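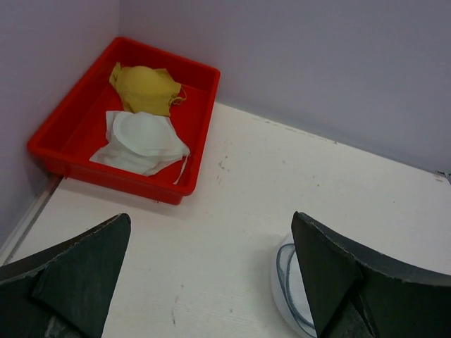
Clemdale 桌面家务数据集说明

版本:九月版
用途:评估双臂机器人能否完成简单的收拾类家务

内容

数据集共 3,000 条遥操作记录,分属 14 个任务,全部在白色桌面上完成。任务包括把口罩收进红色托盘、扶正透明碗、叠毛巾、给瓶子拧盖等。每条记录含两路腕部相机、一路固定相机和关节角度,附一句中文指令。635 条为失败记录,保留在 failed 目录,未做剪辑。

机器现在能做到什么程度

我们用 Givau 基线策略在每个任务上做了测试。硬质、形状固定的物品结果较好,换个摆放位置也多半能抓到。软的东西差很多。口罩的耳带常挂在夹爪上,松手以后跟着被带出托盘;两只口罩叠在一起时,策略经常一次夹起两只。透明物品介于两者之间,主要问题是碗沿定位不准。

按目前的水平,还不能放进家里无人看管地使用。同样的活,人做要快得多。
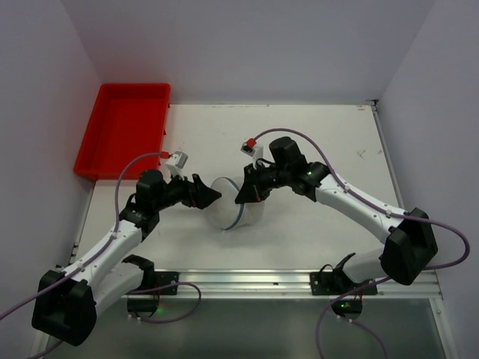
Adaeze Etim

双臂任务有 4 个,单独放在 bimanual 目录。难点在两只夹爪的先后:一侧先碰到碗,碗就会滚开,另一侧按原轨迹合拢便夹空。Osagie 分支加了等待信号,滚开的情况少了,动作也更慢。

已知问题

桌面有划痕,训练时建议做亮度和纹理增强。
部分腕部画面中夹爪遮住了目标物,标注按可见部分填写。
早期记录的左右臂时间戳没有对齐,读取前先运行 Flellari 里的 sync 脚本。
指令文本由三人撰写,“放进”和“放到”混用,未统一。

许可

仅限研究使用。转载请保留本说明。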